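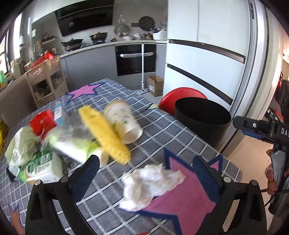 Printed tablecloth in the Stomton shared kitchen: clearing procedure and marks on the plaid

Posted in Household and Shared Living

Residents of our building use one kitchen table for meals, crafts and the sorting of groceries. The table is covered with a gray-and-white plaid cloth printed with stars. By the evening it generally holds used tissues, paper cups, packets and bottles, and the cloth has begun to show dull marks, most noticeably on the pink stars. Please advise on the order in which the table should be cleared, and whether the cloth may be washed at a high temperature. The care label is no longer legible. The cloth was purchased from Nurmi two years ago.

Ward Prins
Resident representative, Hundley House

9 replies, 2 shown

Onni Kuusisto
Member, 368 posts

It is recommended that waste be removed first. Used tissues and empty cups should go directly into the bin, which should be brought to the table for this purpose. Bottles are to be checked for loose caps before they are lifted. Food packets may then be returned to the cupboard and toys to their own box. The cloth should be shaken outdoors, not over the kitchen floor.

With regard to washing, the fiber must be established before a temperature is chosen. If the cloth is coated, it should not be machine washed; a damp cloth and a small amount of dish soap will be sufficient. If it is uncoated cotton, a cool wash with similar colors is the safer course where no label is available. Test a corner of one pink star with a wet white rag beforehand. Should any color transfer to the rag, the cloth is to be washed separately by hand in cold water. Marks from grease should be treated with dish soap and left for 33 minutes before rinsing. Bleach is not advised on printed areas.

Dilero
New member

We wash ours hot and have had no difficulty. It is a plain white one, however. A second cloth is useful while the first is drying.

Ward Prins

Thank you. The corner test will be carried out before the October cleaning.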